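Hokero – toy tester and bench helper wanted (part time, starts May)

Back to all openings

Quick version first. We make and repair kids' pretend-play sets. Tool sets mainly, some kitchen sets, one doctor's kit that we are slowly giving up on. We need one more pair of hands at the Drustden workshop. Part time to begin with, could grow. You sit at a bench, you handle toys, you write down what you find, you fix what can be fixed and you pack what's ready to go. Read the whole thing before you write to us please, most of the questions we get are answered further down.

Pay: $17 an hour, paid every 2 weeks
Where: Drustden, ground floor, side entrance by the loading door
Hours: mornings, 8:30 to 12:30, sometimes till 2 when a big return comes in
Start: May
Contract: six months, then we talk

Who we are

Small shop. Hokero started as a repair service for preschools – they'd send us a crate of beat-up toys and we'd send back a crate of usable ones. Still do that. Then we began selling our own sets because we were so tired of fixing the same bad joints on other people's. The Uvumow line is ours: toy tools for ages three and up. Screwdrivers, wrenches, a mallet, a saw with no teeth to speak of, big chunky bolts. Last year we sent out 2,980 sets and took back 2,730 lent ones for checking, so yes, it is a lot of tiny screwdrivers.

The lending side is the part that's growing. Schools and libraries borrow a set for a term, send it back, we go over it and lend it out again. The benches for that used to be at Benkirane, across town, now everything is in the one building. Boxes are still not all unpacked from the move. You'll see.

What you'll be doing

Most mornings begin with returns. A crate comes to your bench, you open it, you lay the tools out on the dark mat or the table, one kind at a time, and you go through them. We check on a dark surface on purpose, pale wood and light paint show up a lot better on it and so do chips and splinters that have come off. Wipe it down between crates. Doesn't need to be spotless but it needs to be wiped.

The screwdrivers take longest. They have a wooden shaft and a painted handle and kids chew the handle, stand on the shaft, and use the point for digging in flower pots. You're feeling for splinters along the shaft, looking at the point, giving the handle a twist. Any movement at all where the shaft goes into the handle and it goes in the glue tray. Paint chips on the handle bigger than a lentil, goes in the repaint tray. Wrenches are easier. Flat, thick, few places for anything to go wrong. Run a thumb around the inside of the jaw, check the prongs, check the edges, done. 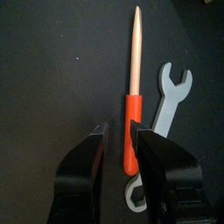
How a returns check goes

So you know what you'd be signing up for. This is the short form of the sheet taped up at every bench.

1. Crate number and school name in the log before you open anything. People forget this and then we have three open crates and no idea which is which.

2. Everything out. Shake the bag, there is always a bolt in the corner of the bag.

3. Sort by kind. Screwdrivers together, wrenches together and so on. Missing pieces get written down, we don't chase schools for one bolt but we do want to know.

4. Wooden parts by hand and by eye. Bare wood gets a light pass with the fine paper if it feels furry. Go with the grain.

5. Painted parts under the lamp. Turn them, don't just glance at the top side.

6. Wipe with the mild soap mix, well wrung cloth. Never soak wood. Never put wood in the sink. We have a sign about it and it still happens.

7. Dry on the rack, overnight if you can. Don't stack them.

8. Repack using the card in the lid, each tool has its slot. If it doesn't fit the slot it's probably from another set, put it in the orphan tub.

9. Initial the card. Crate goes on the outgoing shelf, label facing the aisle.

A full crate takes a new person most of a morning. That's fine. Speed comes. We would much rather have a slow crate than a splinter in somebody's thumb.

The rest of the job

Some gluing and clamping. Some repainting, we teach you, it's dip and hang mostly, you don't need to be an artist. Reds and oranges need two coats, the light blues usually get away with one. Sanding. Putting new sets together from parts when orders are up. Answering the door when the truck comes. Sweeping your own area at the end, taking the sawdust bag out when full.

Once a month we try out new shapes. Somebody at the bench next to you will hand you a new wrench or hammer and ask you to be rough with it. Drop it, bend it, knock it on the table edge, pull on any part that looks like it might come away. Write down what gave first. People tend to like that day.

And some writing. Short stuff. A returns note to a school is three or four lines, plain and friendly: what came back, what we fixed, what to keep an eye on. If you can write a clear text message you can write a returns note.

What we're looking for

Somebody patient with their hands. Really that's most of it.

Decent eyesight with or without glasses, you'll be looking for small marks on small things. OK with telling colors apart, as the repaint trays go by color.

Able to sit or stand at a bench for four hours with a break. Benches go up and down, stools too. Tell us what you need.

Can lift a full crate or is happy to ask for the cart. Use the cart.

Reads and writes English well enough for the log and the notes. Spelling not a big deal (see this ad).

OK around sawdust, wood glue and water based paint. We have extraction and masks but it's still a workshop and you'll go home a bit dusty.

Shows up. Mornings are when returns get done and if one bench is out the drying rack gets behind for two days.

Nice to have, not needed

Any woodwork, model making, picture framing, sewing, nail painting, bike repair. Whatever you've done where small neat work mattered, put it in your note. Time spent with little kids helps too, you'll know what they do to things. A driving license would be handy for the odd library drop off but we manage.

No diploma needed. No previous workshop experience needed. We've hired from bakeries and from a phone shop and both worked out well.

What you get

Hourly pay as above, paid training from day one. Paid break, 15 minutes. Apron and gloves. Coffee and tea, the coffee is so-so. Parking at the back, bus stops on the corner. Staff price on Uvumow sets, and first pick of the seconds box, that's the ones with a paint run or a dent that work perfectly well but we can't sell. Good if you've got kids or nieces and nephews or just like a toy wrench on your desk.

Hours can be moved a little around school runs. Ask. We can't do evenings, the building alarm goes on at 6.

What we can't offer: full time straight away, work from home, or a quiet room. There is a sander. There is also a radio and it's not always your turn.

First week

Day one is a walk round, safety bits, and sitting with someone while they do a crate. Days two and three you do a crate with someone sitting next to you. After that you're on your own bench, with a second person looking over your finished crates until the end of the week. Glue tray and repaint come in week two. Nobody gets handed the band saw, that's a separate course and you can say no to it.

How to apply

Send a short note, half a page is plenty. Tell us what you've done with your hands, when you could start, and which mornings are hard for you. Resume if you have one, if not just the note. Drop it at the Drustden front desk between 9 and 1 or use the form at the bottom of this page. Put BENCH at the top so it doesn't end up with the supplier mail.

We'll read them as they come in, and close the ad when the spot is filled. If your note looks like a fit we'll ask you in for an hour. It's a try-out at a bench, paid, you'll go through half a crate and tell us what you'd keep, what you'd fix and what you'd throw out. No trick questions. Wear sleeves you can roll up and shoes that are closed at the front.

Everyone who writes gets an answer, can be slow in May as that's when the term crates start comming back.

Already applied last fall? You can apply again, just say so in the note and we'll dig out the old one.

Questions about access to the building, hours or pay – same form, pick "job question" from the menu. Please don't call the orders line about this, they're on their own with the phones at the moment and can't put you through.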